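Student Project Report
Reading for Pleasure in the Middle Years: Who Borrows, and What Makes Them Stop
Hordiienko, Year 11 Extended Project

Background

Our school library at Bistwood has always been busy at lunch, but a busy library is not the same as a library where books are borrowed. For this project I wanted to learn how much the students in Years 7 to 9 borrow, and whether the reading scheme called Zominside has changed it. In this scheme each home group receives a box of novels for one half term, and the students keep a small log of what they have read.

Method

I used two sources. The first was the loan record, which the library gave me with all names removed. The second was a paper survey with five questions, which I handed out in home group on a Wednesday morning in November. I wrote the questions myself and tested them on my own class first. One question was not clear ("Do you finish books usually?") and I changed it to "Did you finish the last book you started?"

Results

In the year before the scheme the three year levels made 1866 loans. In the first year of the scheme they made 2263. The growth was mostly in Year 7. In Year 9 the number went down a little, and I did not expect this.

In the survey, the most common reason for not finishing a book was that it was too slow at the beginning. The second was that the student had to give it back before the end. Several students wrote that they did not know it was possible to renew a loan - I also did not know this until I started the project.

Graphic novels and books in a series were the favourites in every year level. Poetry was chosen by very few, but those students wrote the longest comments.

Discussion

It would be easy to say that Zominside caused the growth in loans, but I must be careful. In the same year the library moved its opening time to 8 am, and the new shelves by the entrance made the fiction easier to find. I cannot separate these things with the data I have. Also, a loan is not a finished book. Some students told me they borrow for a brother or sister at home.

For Year 9, I think the choice of titles in the boxes was too young. The comments support this, although only one home group in Year 9 returned all its surveys.

Suggestions

The renewal rule should be printed on the bookmark that every student receives. Year 9 students should help to choose the titles for their boxes. I would also like the survey to be repeated next year with the same questions, so the answers can be compared.

This report was first shown at the Brondent student project evening.
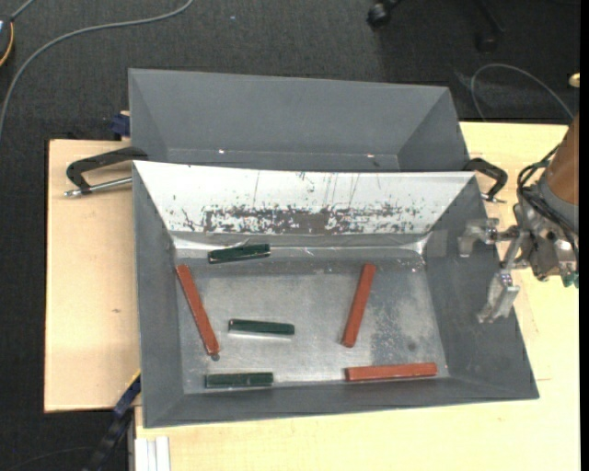
Open metal bin with reddish-brown and dark green bars, and a robot arm at the right.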